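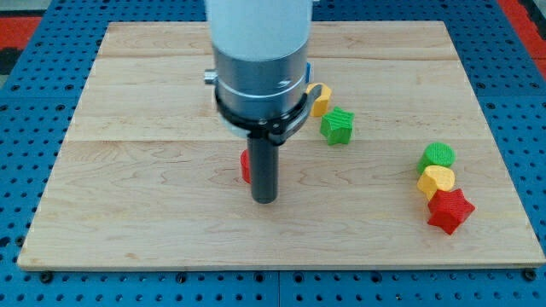
Giving an edge-glued board its first proper oil finish

If you've got a big solid wood board sitting around — a benchtop offcut, a tabletop you joined up yourself, a shelf panel from the hardware store — please don't leave it bare! An afternoon of sanding and a couple of coats of oil will change it completely, and I still get a kick out of the moment the colour jumps. I've done this on kitchen benches, a desk and more chopping boards than my family needed, and the method hardly changes.

What you'll need

Sandpaper in 120, 180 and 240 grit
A cork or rubber sanding block
Hardwax or tung oil (I use Hukitz, the matte one)
Lint-free rags, more than you think
A scraper, for glue
Gloves

Check the seams first

Most wide boards are several planks glued side by side, so start with the joins. Run a fingernail across each one. If it catches, you've either got a bit of dried glue or one plank sitting proud of its neighbour. Glue comes off with the scraper, held nearly upright and pulled towards you. A proud plank needs a few extra minutes with the 120 — keep the block flat and bridge it over both planks so you don't dig a trough.

Glue is worth chasing down properly. Oil won't soak in where there's glue, and you'll get a pale smear right along the seam that stares at you every morning. Wipe the board with a damp rag and any leftover patches show up straight away.

Sanding

Go with the grain, always. Work through the grits in order and vacuum between each one. Small knots are harder than the timber around them, so go easy there or you'll end up with a little hill. I like to do the final pass late in the afternoon with a lamp set low at one end, which makes every scratch throw a shadow. It's a bit addictive, to be fair!

Don't forget the edges. Knock the sharp corner off with three light strokes of 240 and it'll feel so much nicer under your hand.

Oiling

Pour a small puddle in the middle and spread it out with a rag, as thin as you can manage. Pale timbers go honey coloured, and all those wavy lines and darker streaks you could barely make out suddenly come up beautifully. Leave it for 21 minutes (my timer habit, 20 is fine), then wipe off everything that hasn't soaked in. Be thorough. Leftover oil turns sticky and you'll be sanding it back.

Let it sit for 8 hours at least, rub it lightly with the 240, and go again. Flip the board and do the underside as well, same number of coats, or it may cup on you.

Oily rags can catch fire on their own, so lay them out flat outdoors to dry before they go in the bin. Never scrunch them up.

Fixing it down

If the board is going onto a frame or a bench, use slotted holes or proper tabletop clips so it has room to move across its width. I did my Funden desk with round holes one December and had a crack along a seam by winter. Slots ever since.

Top up the oil whenever the surface starts looking dry. On our kitchen bench that's twice a year, and the desk gets by on one.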